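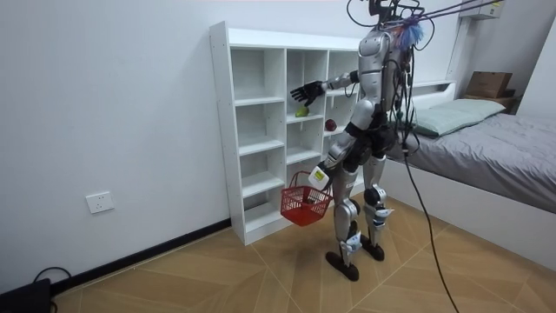
4.2 Asking price and time on the market

The sample holds 881 condominium listings from Winbridge and Kidby, all entered in the Astari register before the end of July. Units that changed agent were kept as one listing, following Smits.

Figure 3. A furnished room with a white cubby shelving unit and a light wood-patterned tile floor.

Furnished units asked more per square foot than empty ones in both towns, but the gap closed once floor level and building age were added to the model (Table 2). Time on the market behaved differently. In Kidby, furnished units stayed listed longer – mostly in the older blocks near the harbor – while in Winbridge we found no clear difference. The Tawfik building was left out of the Kidby estimates, as its units were sold under a single contract.

Asking prices are not sale prices, and sellers in the two towns may leave different room for bargaining. We return to this in Section 5.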